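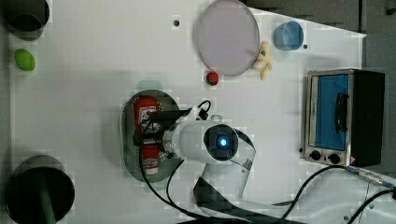 # A day at the Rudari open lab in Unville

I had been meaning to get over to Unville ever since Ngozi Oyewole mentioned, in passing and over a very long lunch, that Rudari let people in twice a year to see how they run their tabletop robots. We write the safe working sheets for our own small workshop, and ours had grown into such a muddle of additions and crossings-out that I wanted to see how somebody else managed it. So in July 2023 I packed sandwiches, took the slow train, and got there far too early, which gave me a pleasant half hour on a bench by the canal.

Tobiloba Ekpo met us at the door and took us straight upstairs, with a stop for tea (good tea, in proper mugs, which had to stay on a shelf outside the lab door). That was the first rule of the day, and it is printed in large letters beside the shelf: no real drinks past this point. The only cups allowed on the benches are the ones that belong to the task.

## The kitchen bench

I spent most of my morning at the kitchen bench and could happily have spent the whole day. It's a white table with a white arm, laid out with plates, a light blue cup, a toaster oven and some toy food, including a banana and a strawberry that my granddaughter would have had off the table in seconds. The job I watched longest was the arm's handling of a red and white bottle on a dark green plate. It is slow, careful work, and I found myself holding my breath along with it!

Tobiloba was very patient with my questions about the oven. Their rule is that any appliance used on a bench is treated as live until somebody has checked it with their own eyes, plug included, and written it on the sheet. It doesn't matter if the task never goes near it that day. I liked this a great deal, as our own sheet only mentions the things we mean to use, and says nothing whatever of the things that happen to be sitting nearby.

Cables came next, and here I took the most notes. With the arm I was watching, the black cables loop up past the gripper and then sweep down across the table, and the house rule is that before each session the operator moves the arm slowly to the far ends of its reach and watches the cables the whole way, never the gripper. Then they do it again with the objects set out. Kayode Effiong, who had come with me and who has tidied more cable than anyone I know, asked what happens if a loop touches a cup. The answer was that you stop, move the cup, and start the check from the beginning. He was delighted with that and talked about it all the way home.

## The written rules

Before lunch Bukola Omoregie went through the bench sheet with us. I copied down the parts I thought we might borrow:

- One person holds the stop button and does no other job.
- Hands stay off the table while the arm has power, even to rescue something that is rolling.
- Objects go back to their starting places only after the operator has said "clear" out loud and had an answer.
- Anything breakable is swapped for a toy or a plastic one unless the task sheet says otherwise.
- A stop is never argued with. Talk it over afterwards.

There was a good deal of discussion over the second one. Onyekachi Chukwu confessed that he still reaches for falling things without thinking, and Bukola said that most people do in their first month, so new starters spend that month sitting with their chairs pushed back behind a line on the floor. I asked if they grumbled. She said they did, loudly.

The sheets are kept in binders, one to a bench, and each session gets its own number. The kitchen bench had reached 802 when we looked. They review the wording every 35 sessions whether or not anything has gone wrong, and the old versions are kept at the back so that you can see what was changed and by whom. Ours go in the bin, I am sorry to say.

## Afternoon, and getting home

After lunch there was a talk in the Flimberg room on writing up near misses, a little hard to hear from the back but worth it. The advice I underlined was to write down what the arm did before you write down why you think it did it, and to leave a gap on the page between the two.

We finished with a second look round the benches, and then Ngozi walked us to the station by the long way, past a bakery she had been promising me since spring. I came home with a blank copy of the bench sheet and two almond buns. Kayode and I will be redrafting our own sheet in August, starting with the cables, and I have asked Bukola if she would mind reading it through. She has kindly said yes, provided we keep it to one side of paper.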